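4.2 Tempo and late-game defense

I went into this part of the study pretty sure that slow teams defend better in close games. Everybody who has coached high school ball has a version of that story (I did it for six seasons, and I told it all the time!). So we pulled 287 games from the Sostden league that were within 7 points going into the fourth quarter, and I charted the last stretch of each one by hand, possession by possession, which ate most of my December.

The first thing I noticed was how little pace had to do with it. Teams that walked the ball up all night gave up pretty much the same points per possession late as teams that ran. What did matter was who got back after a miss. Dratska, one of the quickest teams in the league, sent three players back on nearly every shot and was a nightmare to score on at the end. Zeman played slow, crashed the boards with four, and kept getting burned by long outlets.
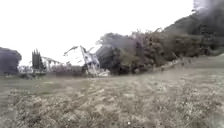

Zeman's staff read an early draft and objected that the crash was a choice they made only when trailing, so of course the numbers looked ugly, and that I should split the games by who was ahead before blaming their transition defense. Fair point, and I wish I'd done it sooner. I went back and split them. The gap got smaller, but it didn't go away: even with a lead, they gave up more early-clock layups than anyone else in the sample.

I also want to say something about fouls, as they muddy all of this. A team that's behind starts fouling on purpose with a minute left, and those possessions tell you about free throw shooting and not much about defense. I dropped them. In a few games that left me with hardly anything to chart, and I kept those games in anyway so the sample wouldn't tilt toward blowouts that tightened up late. You could argue with that. My co-workers on the Nekex tracking project did, at length, over several lunches.

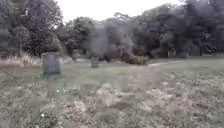
Figure 3. Grassy field with upright stone markers and trees behind.

Going back to the charts, the half-court numbers were flatter than I expected. Once the defense was set, opponents shot almost the same no matter who was guarding them, and switching every screen helped a little against guards and hurt a little against big lineups. Zone was used in 68 of the games, mostly for a trip or two after a timeout, so I wouldn't lean on those numbers very hard. The rebounding side of it gets its own treatment in 4.3.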